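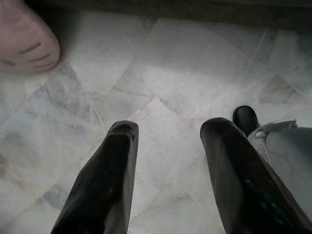

家庭環境における布片把持の失敗分類と手首カメラ画像による状態判定
プロジェクト演習 最終報告書 Mendside班

1. 概要

本報告書は、平行二指グリッパによる布片の把持について、手首カメラの画像だけを用いて把持状態を判定する手法を検討した結果をまとめたものである。対象作業は、居室内の家具の上または床に置かれた布を拾い、指定位置まで運んで放すことである。判定器は、指と布の位置関係を四つの状態に分類し、上位の動作計画に再把持の要否を返す。

Mendside班は前期の演習で、実験室の作業台上における同じ作業を扱った。作業台上では把持の成否をグリッパの開度から推定でき、判定のための画像処理を必要としなかった。居室に持ち込んだ段階でこの推定が成り立たなくなり、今期の課題として独立させた経緯がある。開度による推定の問題点は3章で述べる。

2. 装置構成

2.1 ハンド

ハンドは前期に製作したOren二号機を引き続き使用した。二本の指が平行に開閉する構成で、一方の指だけを動かす設計も検討したが、布の中心に対する位置合わせが煩雑になるため採用していない。指先は角を落として丸めてある。鋭い指先は布の下に入りやすい反面、床面に接触した際に引っかかり、腕側の過負荷停止を誘発した。前期の停止記録の大半はこれに該当する。

指の表面は、布との摩擦を確保しつつ、放すときに布が残らないことが求められる。この二つの要求は相反する。摩擦の高い材料を用いた試作では持ち上げの安定性は向上したが、開放後も布が指に付いたまま腕が退避する事例が生じた。最終的に、前期と同じ表面仕様を維持し、開放動作の側で対処することにした。

駆動部の電流は上限を設けて制御している。厚手の布では上限に達しても指が完全には閉じず、薄手の布では布の有無にかかわらず全閉とほぼ同じ開度になる。

2.2 カメラ

カメラは手首に固定し、指先と、その先の作業面が同時に写る向きに取り付けた。腕の外に置くカメラも併用する案があったが、居室では設置位置の自由度が低く、腕自身による遮蔽も大きい。本報告の判定器は手首カメラの画像のみを入力とする。

この取り付けでは、指が画像の下部を常に占有する。指の位置が既知であることは判定に有利に働く。一方、指の裏側に回り込んだ布は見えず、この領域の状態は周辺の見え方から推定するほかない。

露出は自動とした。固定露出は実験室では安定していたが、居室では腕の向きによって明るさが大きく変わり、固定値では広い範囲の画像が使用できなかった。自動露出にも欠点があり、5.3節で扱う。

2.3 記録系

記録と再生にはFonisを使用した。Fonisは画像、関節角、グリッパ開度、駆動電流を共通の時刻で保存する班内製のツールで、前期の担当者が作成したものを今期に改修した。改修点は次のとおりである。

・画像の欠落を検出し、該当区間に印を付ける機能を追加した。
・エピソードの開始と終了を、操作者の手元のスイッチで指定できるようにした。
・再生時に開度と電流の波形を画像と並べて表示できるようにした。
・保存先の空き容量が不足した場合、記録を開始しないように変更した。従来は途中で書き込みに失敗し、波形だけが残ることがあった。

三番目の機能はラベル付けの作業時間に大きく影響した。画像だけでは把持の有無を判断しにくい区間でも、電流の立ち上がりを参照すれば閉動作の完了時刻を特定できる。ただし、ラベルそのものは画像から読み取れる内容に限って付与する規則とした。波形を見なければ付けられないラベルを学習に含めると、判定器に解けない問題を与えることになるためである。

3. 開度による推定の限界

前期の方式では、閉動作完了時の開度が閾値より大きければ把持成功、小さければ失敗と判定していた。居室での予備試験において、この方式には三種類の誤りが確認された。

第一は、薄い布の見落としである。布一枚を指先で挟んだ状態と、何も挟まない状態の開度差は、センサの分解能に近い。閾値を下げると、指の間隔のばらつきにより空の把持を成功と誤る。

第二は、布以外の接触である。ソファの張り地のような柔らかい面に指先を押し当てたまま閉じると、張り地のたわみを挟んで開度が残る。開度も電流も布を挟んだときと区別できない。

第三は、掛かりである。布が指の間に挟まれず、指の外側に掛かったまま持ち上がる。開度は空の把持と同じ値を示すが、布は腕とともに移動する。前期の方式はこれを失敗と判定し、再把持のために腕を下げて指を開く。布の一部はこの動作で指に巻き付き、以後の把持を困難にする。

第三の誤りは作業台上ではほとんど観測されなかった。作業台上の布は平らに広げて置いており、指は常に上から進入していた。居室では布の置かれ方が一定せず、進入の向きも家具の形状に制約される。

4. データ収集

4.1 収集場所

収集は、実験協力先であるNowicki邸の居間で行った。床は不定形の大理石片を張り合わせた仕上げで、目地が様々な方向に走る。前期の実験室の床は無地であり、布の輪郭抽出に単純な背景差分を使えた。今回の床では石の濃淡と目地の双方が輪郭として検出され、同じ処理は使用できなかった。

収集の開始前に、指導担当のJarosław Cieślak氏の立ち会いで動作範囲と停止手順を確認した。確認は2024年4月6日に実施し、以後の収集はこの手順書に従った。操作者と補助者は腕の近くに立つことがあり、履物や衣服の裾が手首カメラに写り込む。写り込みのある画像も原則として除外していない。実際の使用時にも人が近くにいることを想定しているためである。

人の衣服は把持対象と同じ布であり、判定器にとっては紛らわしい背景となる。灰色のズボンの裾のように、折り返しが明るく写るものは特に布片の縁と見え方が近い。除外しない方針をとる以上、これを対象と誤らないことも評価に含める必要があり、評価区分に「人の写り込みあり」を設けた。

4.2 収集手順

一つのエピソードは次の手順で記録した。

手順1 補助者が布を所定の区域に置く。置き方は、広げる、軽く丸める、家具の縁に掛ける、のいずれかとし、順序は事前に作成した表に従う。
手順2 操作者が記録を開始し、腕を初期姿勢から布の手前まで移動させる。
手順3 指を開いた状態で進入し、閉動作を行う。
手順4 腕を持ち上げ、静止させる。静止区間はラベル付けで使用する。
手順5 布を運び、開放する。開放後に布が指に残った場合は、その状態で再び静止させてから記録を終了する。
手順6 補助者が結果を記録用紙に記入する。

手順5の後半は収集の途中で追加した。当初は開放をもって記録を終了しており、布が残った状態の画像がほとんど得られていなかった。追加前のエピソードは、開放後の状態判定の学習には使用していない。

腕の操作は遠隔操作で行った。操作者によって進入の速度と角度に差があるが、補正はしていない。操作者の交代は布の種類の切り替えと重ならないように計画した。重なった場合、布の違いと操作の違いを分離できなくなる。

4.3 収集結果

記録したエピソードは362である。このうち画像の欠落を含むもの、開始のスイッチ操作が遅れて進入区間を欠くもの、補助者の記録用紙との対応が取れないものを除き、300を解析対象とした。解析対象に含まれる閉動作は456回であった。エピソード数より多いのは、一つのエピソードの中で再把持を行った場合があるためである。

静止区間から抽出し、ラベルを付与した画像は3291枚を超える。抽出では、隣接する時刻のほぼ同じ画像が重複しないように間隔を空けた。

学習用と評価用の分割はエピソード単位とした。画像単位で分割すると、同一の静止区間に属する画像が両方に入り、評価値が過大になる。班内の初回の試行ではこの誤りを犯しており、そのときの結果は本報告から除いている。

5. 状態の定義とラベル付け

5.1 四状態

把持状態は次の四つに分けた。

空:指の間にも外側にも布がない。
挟持:布が二本の指の間にあり、両側から押さえられている。
掛かり:布が指の外側または先端に掛かり、指の間では押さえられていない。
混在:一部が挟まれ、別の一部が外側に掛かっている。

混在は当初、挟持に含めていた。運搬だけを考えれば混在でも問題は生じない。開放時の挙動が挟持と異なり、指を開いても掛かった側が落ちないことから、別の状態として独立させた。

5.2 ラベル付けの基準
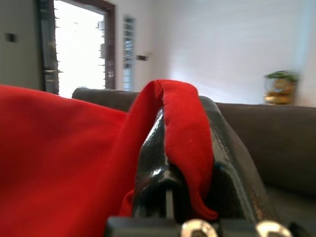 掛かりと混在の境界は、ラベル付けの担当者間で最も判断が分かれた。協議の結果、布の本体から指の間まで布が連続していると画像から認められる場合に限り混在とし、それ以外は掛かりの候補として再確認に回すことにした。判断の手がかりとして有効だったのは布の縁である。赤い布の細く折れた部分が指の上端を越えて輪になり、先細りの端が指の右側に垂れている場合、縁に沿う縫い目の線をたどれば、折れた部分の向きを輪郭だけの場合より確実に追うことができる。左側に広がる本体との間には細い暗い隙間が見え、両者の重なりを読むときの境目になる。ただし、縁が指の裏に入った先は画像では確認できず、そこでの連続を仮定してはならない。この点は基準書の初版に記載がなく、担当者によって扱いが異なっていた。

基準書の改訂後、境界事例をすべて二名で独立に付け直した。一致しなかった画像には「保留」の印を付け、学習からは除き、評価では別に集計した。保留の画像を多数決で確定させる案もあったが、見えない部分を推測で埋めることになるため採用しなかった。

縫い目のない布では上記の手がかりが使えない。無地で縁の始末がない布片は、折れた部分の向きが陰影からしか分からず、保留の比率が高くなった。

5.3 露出の影響

居間には屋外に通じる出入口があり、扉が開いているときは開口部が画像内で白く飛ぶ。自動露出はこの領域に引かれて全体を暗くする方向に動く。黒い指と濃い色のソファが重なる構図では、指の輪郭が背景に沈み、指の位置が既知であっても布との境界の抽出が不安定になった。

対策として、露出の測光範囲を画像下部に限定する設定を試した。指の領域は明るくなるが、指の表面の反射が強く出て、反射部分を布の明るい縁と誤る例が増えた。測光範囲を指の両脇に分けて設定すると、この誤りは減少した。最終版の設定はこれである。設定変更の前後でエピソードを混ぜて学習した場合と、変更後だけで学習した場合を比較したところ、前者のほうが評価用データでの誤りが少なかった。明るさの変動を含むことが有利に作用したと考えているが、エピソードの総数も異なるので、要因は分離できていない。

6. 判定器

6.1 構成

入力は手首カメラの静止画一枚とし、指の位置を基準に切り出した領域と、全体を縮小した画像の二系統を与える。切り出し領域は布の縁や縫い目のような細部を、縮小画像は布の本体がどちら側に広がっているかを捉えるために用いる。

開度は入力に加えていない。加えた版も作成したが、学習の初期に開度への依存が強くなり、3章で述べた第二の誤りがそのまま残った。開度は判定器の出力と照合し、矛盾する場合に再観測を要求する用途に限定した。

6.2 再観測

出力の確信度が低い場合、腕を持ち上げた位置で手首をわずかに回し、再度撮影する。回転量は、布が振れて指から外れない範囲に制限した。回転の前後で判定が一致しなければ「不明」を返し、操作者に制御を戻す。

再観測は掛かりの検出に最も有効であった。指の裏の布は手首を回しても見えないままだが、垂れた端の位置が指に対して動くかどうかで、挟まれているかどうかの見当が付く。この情報は静止画一枚からは得られない。現在の判定器は二枚を独立に処理しており、動きそのものは利用していない。

7. 評価

7.1 状態別の傾向

空と挟持の識別には大きな問題がなかった。誤りは掛かりと混在の間に集中し、次いで混在と挟持の間に多い。掛かりを空と誤る例は、布の端が画像の外に出ていて、指の上に小さな部分しか写っていない場合に見られた。前期方式で問題となった誤りと結果としては同じであり、再把持の動作に入る前に再観測を必ず挟むように手順を変更した。

布の種類別では、単色で背景との色差が大きい布の成績が良い。白や薄い灰色の布は、床の明るい部分と重なると縁の位置が定まらない。床の目地を布の折り目と誤った例もあり、目地が指先の近くで集まる場所で多く発生した。

7.2 人の写り込み

人の写り込みがある区分では、空の状態を掛かりと誤る例が見られた。履物の丸い先端や裾が指先のすぐ先に位置し、画像上で指と接している場合である。スリッパの正面に付いた湾曲した縞を布の皺と判断したと推定される例も含まれる。距離の情報を持たない単眼の静止画では、指の手前と奥を区別する手がかりが乏しい。指による遮蔽の有無は手がかりになり得るため、指が対象を隠しているのか、対象が指を覆っているのかを明示的にラベル付けする案を検討している。

7.3 開放後の残留

開放後の状態判定は、手順5の改訂後のデータのみで評価した。データが少なく、定量的な結論は出していない。定性的には、布が指先に残っている場合の検出は良好で、指の付け根付近に残った場合の検出が劣る。付け根は画像の下端に近く、布の大部分が画像の外に出る。

8. 運用上の問題

・ケーブルの取り回し。カメラの配線が手首の回転時に引かれ、画像の欠落の原因となった。固定具を追加した後は発生していない。

・記録用紙との対応。用紙の番号とFonisのエピソード番号が一つずれたまま収集を続けた区間がある。布の色を手がかりに復元したが、同色の布を続けて使用した部分は復元できず除外した。

・指先の汚れ。床面での試行を重ねると指の表面に埃が付着する。摩擦への影響は測定していない。収集の区切りごとに拭き取る手順を後から加えた。

・布の置き方の表。「軽く丸める」の程度が補助者によって異なった。次回は手順書に参考写真を添付する。

9. 今後の作業

5月に、別の居室での追加収集を予定している。床と家具の異なる環境で、現在の判定器を再学習せずに評価する。これに先立ち、以下を完了させる。

(1) 遮蔽関係のラベルの定義と、既存画像の一部への試験的な付与。
(2) Fonisのエピソード番号を記録用紙の側に印字する機能の追加。
(3) 再観測の二枚を対にして入力する版の作成。
(4) 基準書の第三版の発行。保留とした画像を付録に収録する。

Cieślak氏からは、判定器の改良より先に開放動作を見直すべきとの指摘を受けている。掛かりと混在のいずれについても、指を開いた後に手首を傾けて布を滑り落とす動作を常に行えば、両者を区別する必要は小さくなる。班内では、傾ける動作が運搬先の位置精度に与える影響を先に測定することで合意した。測定用の治具は設計中である。

付録A 提出物

・判定器の学習済みパラメータおよび学習設定
・ラベル付け基準書 第二版
・収集手順書(停止手順を含む)
・Fonis改修版の変更履歴
・Oren二号機の組立図 前期からの変更なし
・保留画像の一覧と、担当者ごとのラベル対照表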